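Vokari Open Basket, Small
Rectangular tray basket, woven plastic
Sold by Plindine

Item 147
In stock, ships from Vusgate
Colors: yellow with orange rim, all white, all gray

We put off carrying this basket for a long time. Small plastic baskets come across our desk every month, and most of them promise to organize your home. A basket holds things. If you have too many things, you will have too many things in baskets. With that said, this one is decently made, and we have now kept it in the catalog for longer than we expected to.

What it is

A shallow, open tray with a woven plastic floor and a raised rim. There is no lid and there never was one, although an older Vokari leaflet showed the basket with one and we still get mail asking where to order it. You can't. If you need a lid, buy the lidded box by Steinarsdóttir, item 155. It costs more and the hinge is nothing special, but it closes.

What Vokari says, and what we think

"Stackable." Empty, yes. Full, no. The upper basket sits down on whatever is in the lower one, so unless your things are all flatter than the rim, you get a tower that leans. We asked Vokari to take the word off the label. It is still on the label.

"Breathable weave." It has gaps in it. That is handy for letting crumbs and sand fall through, less handy if you wanted the sand to stay in the basket. Pencils lie on it without trouble. Pushpins and small beads don't belong in here.

"For every room." We would keep it out of the bathroom cabinet, where the rim takes up space that most cabinets don't have. A desk, a hall shelf or a playroom table suits it better.

"Child friendly colors." The yellow and orange version is bright. Whether your child puts anything away on account of it is a separate matter. Two of us have it at home and have seen no change in behavior.

Using it on a table

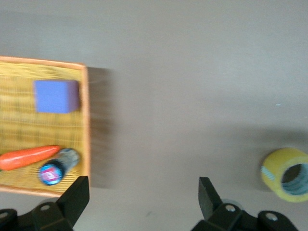 Small mixed stuff is the best use we have found for it. Vokari would like you to buy one basket for each kind of thing, and sells a pack of four on that idea. We'd start with one. A foam cube, a toy carrot and a little bottle lying on its side can share the yellow mesh perfectly well, and with no lid in the way you look down and see what you've got. Where it gets annoying is with round things. The floor of the weave won't hold a marble in place if you carry the basket at a tilt, so carry it level or put a cloth in the bottom. The bright rim does help you find the thing on a gray table, we'll give them that.

Cleaning

Warm water, dish soap, an old toothbrush for the weave. The label says dishwasher safe. We ran ours on the top rack and it came out in the shape it went in, but modeling clay stayed stuck between the strands and had to be picked out by hand afterward. If modeling clay is your main use, get a tray with a solid bottom.

Don't leave it on a radiator.

The four pack

Item 100. The pack saves you a little over buying four singles, and the colors are whatever Vokari puts in. We can't swap them. People who want matching baskets should order singles and pick the color from the menu at the top of the page.

Wholesale

Schools and daycares can order by the case of 40. Cases come in one color each. Ask us for the price before you order, as the one printed in the spring catalog is out of date.

Returns

Unused baskets can come back within a month of delivery. Leave the paper sleeve on until you're sure. Baskets that were too small for what the buyer had in mind make up most of our returns on this item, so please measure the shelf and the things going on it first. The large size, item 155-L, is listed under Steinarsdóttir boxes and has straight sides.

Related items
Steinarsdóttir Lidded Box
Steinarsdóttir Lidded Box, Large
Vokari Open Basket, four pack
Plindine shelf labels, blank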